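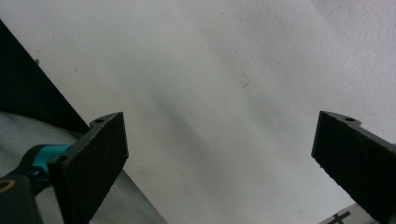

Progress Report to the Jenton Fund: Reading and Writing Classes for Adults in Woltarari

Prepared by Letay Tufa, program coordinator

12 shares | 3 comments

Period covered: from the start of the grant until the end of October

1. Classes

In this period we opened four evening groups, as it was written in our plan. Three of them meet in the Workneh school building and one meets in the market hall. At the moment 17 learners are registered in the market hall group, and this is more than the room can hold with comfort. Mitiku Habte has asked the school for one more room, and we expect the answer before the next report.

Attendance was good in the first weeks and became weaker in the harvest time. We knew this from earlier years, but we did not put it in the calendar, and this was our mistake. For the next period we have moved the break so that it falls together with the harvest.

2. Teaching materials

The first reader is finished and is used in all groups. Zlata Hordiienko wrote most of the short texts — letters to a clinic, a bus timetable, a receipt from a shop. The learners asked for larger letters and for more space between the lines, and the second reader will have both. We printed 1,000 copies of the exercise sheets. The paper was more expensive than in our budget, and the difference was taken from the travel line with your agreement.
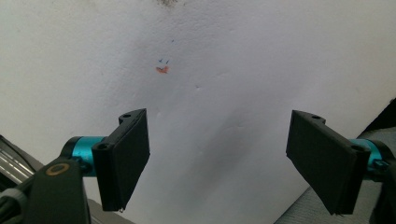
Report No. 5

3. Staff

Eyerusalem Gebreyes joined us as the second teacher. She now leads the late group, which starts at 7 p.m. Gayan Samarakoon continues to keep the accounts and has prepared the table of costs that is attached.

4. Difficulties

The electricity in the market hall is not stable. On several evenings the lesson ended early. We have received an offer from Nollum for battery lamps, but the price is high for us and we are still comparing it with a second offer.

Some learners do not wish to take the written test at the end of the course. We propose to let them choose a spoken interview in its place, with one short text to read aloud. Please let us know if this is acceptable under the grant agreement.

5. Next period

We will finish the second reader, train one more teacher from the town and hold the first tests. The next payment is requested according to the schedule, without changes.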